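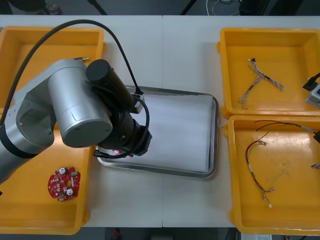
The town library in Burnotwood will open its new reading garden in August, a little later than hoped but with more benches than anyone first planned for, and the people who have been peering through the fence on their way to the post office will finally be able to walk in and sit down.

The garden takes up the strip of ground between the library's back door and Koivisto Street, which older residents will remember as the place where the bookmobile used to park. It was graveled over when the bookmobile was retired and then more or less left alone, apart from a lilac that has kept on blooming every spring without help from anyone. The lilac stays, by the way. It was the first question asked at both public meetings, and the library has now put the answer in writing on its front door.

Work began in spring with the path, a gentle loop wide enough for two wheelchairs or strollers to pass each other. The pavers came from the Gudel yard out on the county road, and they are the same warm gray as the front steps, so the whole building should feel tied together once the dust has been hosed off. Rain held up the digging for the better part of two weeks, and then a length of old clay drainpipe was found just where the herb bed was supposed to go. The pipe has been replaced and the herb bed has moved over toward the kitchen window, where it will probably get better sun anyway.
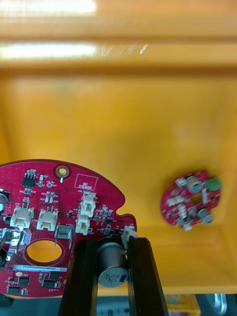
The library raised the money itself, mostly through its used book sales and a supper in the basement hall, with 547 households giving something toward the cost. Many of the gifts were small, and a good number came with a note tucked in the envelope about a favorite librarian or a summer spent in the children's room. Those notes have been kept, and they will be set out in a binder at the front desk for anybody who would like to read them (or look for their own).

There will be 11 benches in all, with four of them in full shade under the maples for those of us who wilt by noon. One corner has been set aside for small children, with low seats and a chalkboard wall. Another corner, behind the lilac, is meant to be quiet, and visitors will be asked to take their phone calls out to the sidewalk.

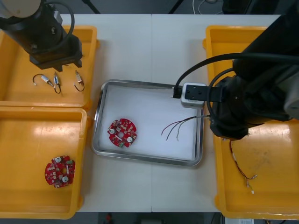 *Last updated: 2018-07-05*

Regular patrons will want to know that the back door stays closed until the garden opens, so please keep using the Stavitz Avenue entrance. The book drop has been moved to that side as well. It sticks a bit in damp weather, and a good firm push on the handle usually does it.

Borrowing rules will be pleasantly loose once the garden is open. Magazines and newspapers may be carried outside without checking them out, and so may anything from the new paperback cart, which will hold around 3000 titles over the course of a year as the stock is rotated. Hardcovers and anything with a reference sticker should go through the desk first. Coffee is welcome outdoors, with a lid, and there will be a rack for bicycles by the gate.

The summer story hour will carry on indoors for now, at its usual time in the children's room, and will move out to the chalkboard corner as soon as it can. Families who have signed up don't need to do anything further. The evening book group is hoping to hold its first outdoor meeting the same month, and newcomers are always glad to be had, whether or not they have finished the book.

Opening afternoon will have lemonade, a plant swap, and music from the high school's brass players. Bring a plant in a pot with its name on a tag if you know it, and bring it anyway if you don't. The exact date will be posted at the front desk and on the library's notice board once the fence comes down.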